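We use cookies to remember your settings. By continuing to browse you accept this. Accept | Manage preferences

Toltora Guesthouse Linen Records

README, June 2018

Toltora is a small table of laundry and bedding records from guesthouses in and near Skiscombe. It was put together by Rima Hijazi and Issa Farah from paper ledgers, then typed up and checked against the laundry slips. There are 124 ledger pages behind it. The owners agreed to the release as long as guest names were left out, and they have been.

Files

stays.csv — one row per stay, with room code, nights and number of guests
items.csv — one row per item sent to the wash
prices.csv — what the laundry charged, by item type
notes.txt — remarks copied from the ledger margins

Columns in items.csv

item_type: sheet, pillowcase, towel, blanket, comforter, bath mat, other
wash_temp: in Celsius, blank if the ledger gave none
weight_g: dry weight in grams, only for items weighed at the Chamoun laundry
retired: yes or no. Yes means the item was taken out of use after that wash.

Blankets and comforters were a problem. Two of the houses used the words for the same thing, and one wrote "cover" for both. Lina Haddadin went back to the slips and settled most of these by weight. The 37 rows she could not settle are marked "other" and have a line in notes.txt.

Towels are counted singly, even where the ledger has a bundle price. Bath sheets are under towel. Tea towels are not in the data at all — the kitchens washed their own.

Known problems

The December pages for one house got damp and the temperatures can't be read. Those cells are blank. Don't fill them with the average, as that house washed hotter in winter.

Weights were taken on a kitchen scale and rounded to the nearest 100 grams. Fine for blankets, poor for pillowcases.

"Retired" was written down by whoever was on shift. Some people retired a towel at the first loose thread and others kept it going for years. Compare within a house, not between houses.

Prices are in local currency and are not adjusted for anything.

Use

Free to copy and change. Please name Toltora if you publish from it. An earlier copy was hosted on Flamuvero under the same name. It has over 200 duplicate rows and should not be used.

Corrections go to Rima. Please give the file name and the row number, and say which ledger page you think is wrong if you can tell.
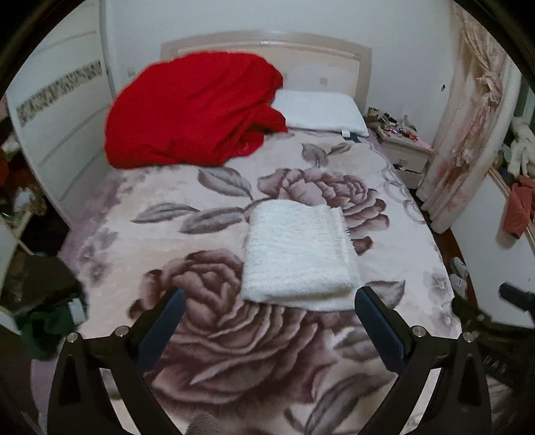

Comments

Raed Najjar
Is wash_temp what the machine was set to or what the slip asked for? I have rows where sheets and pillowcases from the same room and the same stay are 20 degrees apart.

Rima Hijazi
What the slip asked for. The machine settings were never written down. I'll add a line to the column list.

Elie Hourani
prices.csv opens with the item types shifted down one row for me. Second download was fine.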